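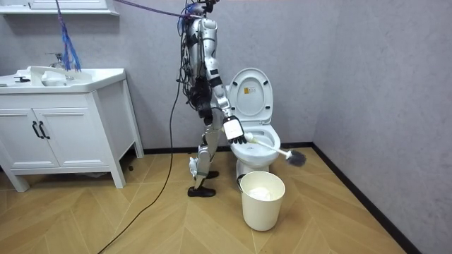
*Humanoid unit with toilet brush, workshop washroom.*

# Tethered humanoid: cable routing and reach in a small washroom

**Asked by Dayana Palomino, September 3, 2020**

Our shared workshop at Pietrzak is building a cleaning routine for a humanoid on a Gokex control board. The arm plan is satisfactory when tested in the main hall. In the washroom we have two difficulties, and members' advice would be appreciated.

1. The power cable lies across the floor in a long loop. We do not wish to shorten it, as the socket is in the corridor.
2. Lowering the brush into the bucket requires a deep crouch, and the planner reports error 2103 (joint limit, knee) in some attempts. 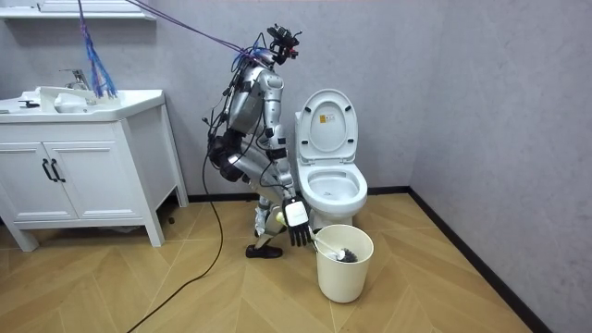 ## Answer 1 - Remigiusz Jabłońska

Error 2103 on that board is raised by the software limit and does not necessarily mean that the joint has reached its stop. Compare the two values before altering the routine. I would also recommend moving the bucket 60 mm towards the robot and repeating the test, so that the torso need not lean so far.

The head camera should be considered as well. Looking steeply down, it has the bowl, the bin and the brush in view together, with both feet at the bottom.
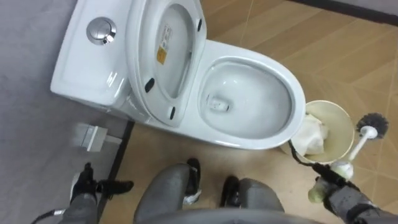

A fixed marker on the floor would give the planner a reference that does not move when the bin is moved. White fittings against a white wall of the bowl are difficult for depth matching, and we found that a lower exposure setting was of some help. Please keep a person at the stop button throughout.

The grip deserves a separate check. If the brush turns in the fingers, the planned position of the bristles will be wrong even when the wrist is correct - record the handle angle at the start and end of each run. 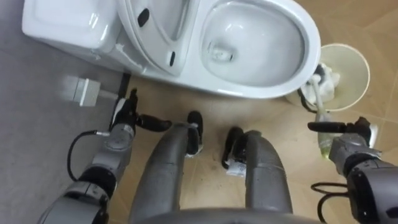
## Answer 2 - Konrad Kaczorowski

Use a longer brush.

## Answer 3 - Stanisława Żak

With regard to the cable, we fitted a Trukance swivel at the waist of our own unit and led the cable out behind the heels. The foot planner was then given a strip 600 mm wide which it may not enter. We have had 3 snags since November, all of them during turns.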